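About Flistow

Flistow is a small firm in Stestton that helps other small firms decide whether to buy a robot. A fair share of the time we tell them to wait. We don't sell arms, we don't take a cut from the people who do, and we have never put on a launch event.

Kirsty Lockwood started the business after a long stretch on the purchasing side of a packaging plant in Sumstead. She had signed for two automated cells there. One ran well. The other spent most of its life under a tarp while the vendor and the integrator argued over whose problem the gripper was. The quote for that second cell had been the cheaper of the two, and it left out guarding, floor work, spare parts, training and the air line. She kept a copy. It hangs in our kitchen, and new hires are asked to find what's missing.

What we do

Most clients come to us with a brochure and a payback figure somebody else worked out. We work it out again. We ask who will program the thing when the product changes, who covers when that person is on vacation, and what the line does while the arm is down. Then we put prices next to the answers. The number usually gets bigger. Sometimes it gets big enough that a better cart and a second pair of hands look like the sensible buy, and we write that in the report too.

Hanna Pietrzak runs our budget reviews. She has read more than 150 automation quotes and is still waiting for one where the line marked "integration" means the same thing as it did in the last. Her rule for a first purchase is to hold back 20 percent of the total and not touch it until the cell has run for a full quarter. Vendors don't love this rule.

Yến Nghiêm looks after the bench. We keep one so that a client can try a simple handling task before spending real money, with plain parts and a plain surface, nothing dressed up. A demo on a vendor's floor has been tuned for days by people whose job is to make it look easy. Ours hasn't. If a task is awkward on our bench, you will want to know that before the purchase order goes out.

Terence Yeoman does site visits. He measures doors. He has sent back a floor plan that put a pallet where the electrical panel was, and he'll ask to see your compressor before he asks to see your business case.

What we charge

A quote review is a flat $2000. Bench time is billed by the half day. We don't charge by the size of the robot you're looking at, and our fee is the same if the advice is "no." Reviews take about three weeks, longer in March, when everyone has money left over and wants it gone.

What we won't do

We won't promise a payback date. We won't sign off on a headcount saving unless we've stood on the floor for a whole shift — and often the saving turns out to be half a person, who is then needed to look after the machine. We won't recommend a model by name in a first meeting.

Who we work with

Machine shops, bakeries, a nursery grower, two school districts with training labs. The Okafor plant has been with us for 6 budget cycles and has bought one arm in that time. They seem happy with it.

Calls are answered by Evie Lightfoot until four on Friday and until five the rest of the week. 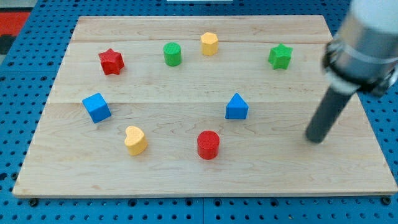 Should a first robot budget include money for the tooling at the end of the arm?

Give it a line of its own, and get it quoted separately from the arm. Tooling is often the part that changes when your product does, so plan on buying it more than once.

Related
Leasing an arm: reading the return terms
Used equipment and missing manuals
What to ask before the second quote
Spare parts: how many is enough?

20 shares
6 comments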